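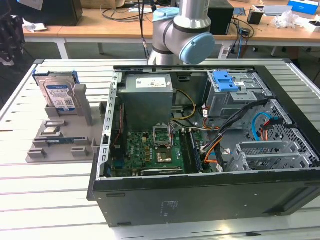
Suchbegriff eingeben Suchen

Robotik in der Demontage und Montage
Skript zu Einheit 2: Lernen aus Vorführungen bei mehrstufigen Aufgaben
Zuleica Xavier, Ismael Tavares
Stand: 17. September 2023

1. Worum es geht

Das Verfahren Filine lernt Montageschritte aus Vorführungen. Als Aufgabe dient die Bestückung eines PCs: Speicherriegel, Festplatte und Prozessor sollen an ihren Platz im Gehäuse. Jeder Schritt stellt andere Anforderungen. Beim Prozessor kommt es auf die Lage an, beim Speicher auf die Kraft beim Eindrücken, bei der Festplatte auf die Führung entlang eines längeren Weges.

Ein einzelnes Modell für die ganze Aufgabe ist möglich, braucht aber viele Vorführungen. Filine zerlegt die Aufgabe deshalb in Abschnitte. Ein übergeordnetes Modul wählt den nächsten Abschnitt, ein untergeordnetes gibt die Armbewegung aus.

2. Vorführungen

Je Teilaufgabe wurden 24 Vorführungen aufgenommen. Gespeichert werden Kamerabilder, Gelenkwinkel, Greiferöffnung und die Kraft am Handgelenk. Abgebrochene Versuche bleiben im Datensatz und erhalten eine eigene Kennzeichnung. Die Abschnittsgrenzen hat Muthoni Magesa von Hand gesetzt. Als Grenze gilt der Moment, in dem sich der Kontaktzustand ändert: Greifer schließt, Teil verlässt die Halterung, Teil berührt das Gehäuse, Greifer öffnet.

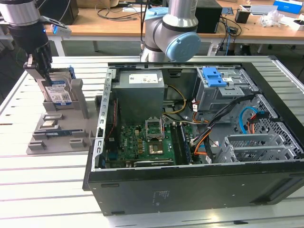 Der Abschnitt »Entnehmen« beginnt mit dem geschlossenen Greifer und endet, sobald das Teil frei ist. Für die Regelung ist er einfacher als das Einsetzen, für die Wahrnehmung nicht unbedingt. Der Zweifingergreifer hält die Festplatte hochkant knapp über der grauen Halterung; Kameradaten allein geben in einer solchen Stellung nur unsicher an, ob noch Kontakt besteht. Filine wertet hier zusätzlich den Verlauf der Kraft aus.

3. Ergebnis

Über alle Teilaufgaben gelangen 69 Prozent der Durchläufe ohne Eingriff. Gezählt wurde nur, wenn das Teil am Ende richtig saß. Die meisten Fehler lagen beim Übergang vom Transport zum Einsetzen: Das übergeordnete Modul schaltete zu früh um, und der Arm begann zu drücken, bevor das Teil ausgerichtet war. Ohne Kraftsignal trat dieser Fehler häufiger auf.

4. Zur Übung

Zeichnen Sie für das Einsetzen eines Speicherriegels die Kontaktzustände als Graph. Tragen Sie ein, welches Signal den jeweiligen Übergang anzeigt. Abgabe bis Anfang November bei Jussara Godoy.

Weitere Unterlagen
Einheit 1: Greifer und Halterungen
Einheit 3: Kraftregelung beim Fügen
Datenformat Tomoana, Kurzanleitung

Kontakt | © Lehrgebiet Robotik | Nach oben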